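Paid participants wanted: home cooking and shared meals study

Ulholm Food Research is looking for up to 42 adults to take part in a paid study of how people cook, serve and store food in small households. The study starts in April and runs for six weeks. Most of it happens in your own kitchen. You will also come to our test kitchen on Bosman Street for two visits.

We want to hear from people who cook often, people who cook only now and then, and people who mostly reheat. You do not need to be good at it. We are more interested in ordinary weeknight meals than in anything you would make for guests.

What the study is about

A lot of recipes and packaged foods are written for four. A lot of homes have one or two people in them. We want to know what people do with the difference: whether they halve the recipe, cook the lot and freeze it, eat the same thing three nights running, or throw some out. We also look at how long a meal takes from the moment you decide what to have until the dishes are done, and which parts of the job people put off or skip.

An earlier round of the study looked at households with children. We are keeping the same diary format so the two groups can be compared, but the shopping questions have been rewritten after participants told us they were repetitive.

Who can take part

You can apply if you:
are 26 or older
live alone or with one other adult
eat your evening meal at home at least four times in a normal week
have a working stove or cooktop, a fridge and a freezer compartment
can read and write English well enough to keep a short diary
can get to Bosman Street twice during the six weeks

You cannot take part if you work in food manufacturing, food marketing or market research, or if someone you live with does. People with a food allergy that has ever needed hospital treatment can do the home part but not the test kitchen visits. If that applies to you, say so on the form and we will talk to you about a home-only place. There are a few of these and they are paid at a lower rate.

Vegetarians and vegans are welcome. So are people who keep halal or kosher, although our test kitchen is not certified and you may prefer the home-only place.

If two adults in the same home both want to apply, please send one form between you. Only one person will be the named participant, and that person should be whoever does more of the cooking.

What you will be asked to do

At home, you will fill in a meal diary every evening for six weeks. It takes five to ten minutes. You can use the paper booklet or the web form, but please choose one and stick with it. The diary asks what you ate, who made it, what was left over and where the leftovers went. Once a week there is a longer page about shopping.

You will also be given a kitchen scale and a set of lidded tubs. We ask you to weigh any cooked food you throw out. Peelings, bones, tea leaves and coffee grounds do not count. The scale and tubs are yours to keep if you finish the study.

In the second and fifth weeks you will visit the test kitchen. Each visit lasts two and a half hours, including a short break. You will prepare a simple meal from ingredients we supply, plate it up, eat as much of it as you like, and pack away the rest the way you would at home. Afterwards a researcher will sit down with you for a conversation of about half an hour. The conversation is audio recorded. 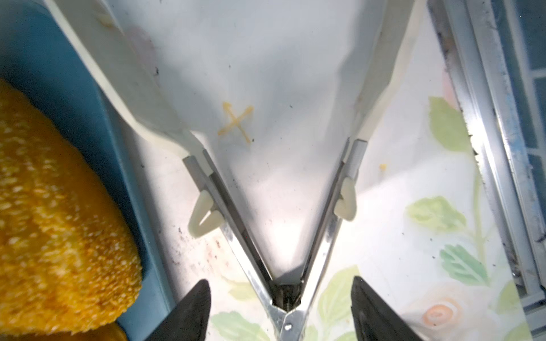

Tongs and a blue tray with two crumbed pieces.

The menu for the visits is plain food: something crumbed or baked, a vegetable side, rice or potatoes, and a salad. There is a meat-free version of every dish. You will get the ingredient list a week ahead and can ask for a swap. Wear closed shoes and clothes you do not mind getting spotted. Aprons are provided, and long hair needs to be tied back.

There is no test of skill and no marking. If you burn the rice, we would like to know what you would do next at home.

Pay

Participants who complete the full study receive $500. This is paid in two parts, the first half after the first test kitchen visit and the rest when the final diary has been checked in. Home-only participants are paid by the completed week, and the rate is set out in the information sheet.

If you have to stop partway, you keep what you have already been paid. You do not have to give a reason. Missing an evening or two in the diary will not affect your payment, but if you miss more than a full week we will get in touch to see whether you want to carry on.

Payment is by bank transfer. Depending on your situation it may count as income, so please check if you receive a benefit or pension. We can give you a letter stating the amount and the dates.

Getting here

The test kitchen is on the ground floor of the Hasteck building, at the Bosman Street end. The bus stop is directly across the road. There is bike parking beside the entrance and a small number of parking spaces behind the building, which you need to book with us beforehand. Bus and parking costs are refunded on top of the participant payment. Keep your ticket or receipt.

The entrance, kitchen and washroom are step-free. One of the benches can be lowered for people who cook sitting down, and we have a quieter time slot in the early afternoon for anyone who would find a shared kitchen difficult. Up to this point we have only had gas cooktops, but there is now an induction one as well, so tell us which you are used to.

Visits can be booked for mornings, afternoons or evenings. The last evening session begins at 6 p.m. Evening places fill first, so please ask for one only if you could not come at another time.

Your information

Your diary, recordings and weights are stored under a participant number, and your name and contact details are kept in a separate file. Only the study team can open that file. Recordings are typed up and then deleted. Reports from the study may use short quotes from the conversations, with names, streets and workplaces taken out.

You can ask to see what we hold about you. You can also ask us to remove it, up until the results are combined at the end of the study. After that we can no longer pick out one person's answers.

The study is paid for by Luko, a maker of food storage containers. Luko will receive the final report but will not see diaries, recordings or any details that could identify you. You will not be sent advertising as a result of taking part.

How to apply

Fill in the short form on the Taking Part page of our website, or pick up a paper copy from the front desk in the Hasteck building. The form asks for your age, who you live with, your usual cooking habits and the times you could come in. It should take less than ten minutes.

Piyumi Siriwardena reads the applications and will phone everyone who meets the basic conditions. The call covers allergies, travel and your kitchen at home, and you can ask her anything you like about the study. We try to choose a mix of ages, neighbourhoods and cooking habits, so some people who meet every condition will still miss out. If you are not chosen you can stay on the list for later studies, or ask us to delete your form.

People who are offered a place will get the full information sheet and consent form by email or post. Please read both before your first appointment. Jasper Van Damme will go through them with you and hand over the scale, tubs and diary booklet. Allow 40 minutes for this.

Questions about the study itself can go to Femke Visser, the lead researcher. Questions about payment or refunds should go to Chie Imai in the office. Both can be reached through the contact form, or you can leave a message at the front desk. If you have a complaint and would prefer not to raise it with the team, ask for Sanne Martens, who is not involved in running the study.

Applications stay open until all places are filled.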